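3.2 The packing surface and the small parts

I'll admit I came to this part of the study thinking the contents would be the interesting bit and the cardboard would be the boring bit. Kevin Guzmán warned me otherwise, and he was right. A health kit is mostly light, slippery little packages, and what they sit on matters a lot more than I'd guessed from reading the Rullness packing guide at my desk. Figure 2 has the two views I keep going back to.
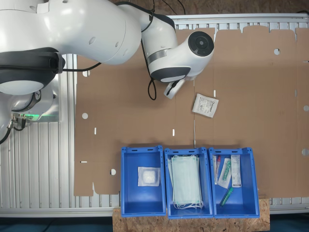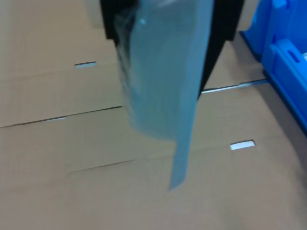
Figure 2. Flat cardboard as a packing surface: first view, a printed sachet lying on the sheet, with masks, gauze and swab items in the blue bins; second view, a light-blue plastic bag held over the cardboard.

3.3 What we learned about bins, bags and board

Let's start with the bins, since that's where we argued the most. Elibariki Temba wanted one kind of thing per bin, full stop. I wanted to keep whatever gets used together in the same place, so the red-capped tube and the wrapped swab share a bin while the gauze pad gets one to itself (it's square and flat and behaves nicely wherever you put it). We went with my way for the first 24 kits and I still like it, but I'll give Elibariki this much: a shared bin is slower to check at a glance, and upright packets love to tip over onto their neighbors.

The masks were the easy ones. Stacked flat, they stay put. The only thing we changed was which way the ear loops face, so they all hang on one side and don't snag on the next mask up.

Sachets are a pain! They're small and sealed and they don't want to lie square to anything. On bare board they slide, and the round holes and slots in a flattened carton are just the right size to be annoying. Our fix was boring: turn the sheet so the plain part is where the sachets go. Kevin also tried a Lüthi mat on top, which gripped well but curled at the corners, and we dropped it after 2 sessions.

Then there's the bag. Thin plastic bunches up wherever you hold it, and the rest hangs however it likes, so the opening is hardly ever where you expect. I spent an embarrassing amount of time on this. Bags from the Dutgate roll were softer and clung to themselves, and the Leltell ones were a little stiffer and easier to open, though they made a racket. We ended up scoring "ease of opening" from 1 to 5, and that single score told us more about packing time than anything we noted about the contents.

One last thing about hand-hole slots, which I'd never thought about before this project. They're great when the carton is a carton. Once it's folded out flat they're just gaps, and thin packaging can catch on the cut edge. We now tape over them before laying anything down. At the planned run of 3000 kits that's a lot less fishing around, and the tape lasts for many sessions before it needs replacing.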